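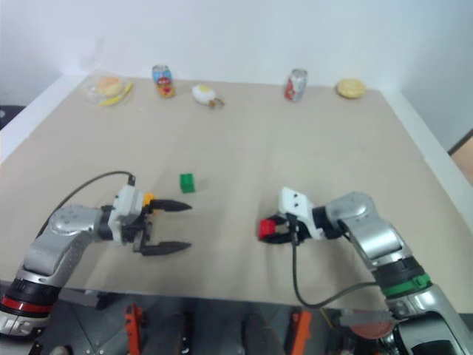

Someone in last week's group asked whether a cup tie can really turn on a substitution made with five minutes left, and I gave a rushed answer, so let me do it properly.

Week 6: Substitutions and game state

Short version – yes, but look at the score first. A coach who is a goal down at 70 minutes is making a very different choice from one who is level, even if the same winger comes on. I mark these as "chase," "hold" and "drift" in my own notes, and you're welcome to steal that (or come up with better names!).

Take the Kindcombe v Sutcliffe tie from November. Kindcombe went 1-0 down early, then swapped a full back for a second striker at 70 minutes. That's a chase. Sutcliffe answered by dropping a midfielder into the back line – hold – and spent the rest of the night defending crosses. Who gave up more? We'll argue about it in class.

Before next time:

Read the Sutcliffe match report in the packet, plus the Idonari one if you have time.

Log every change by minute, score and position.

Write 2000 characters on one change you'd have made earlier. Pick a side and defend it, please, I get so many fence-sitters!

The Vandel match goes with week 7, so leave it alone for now.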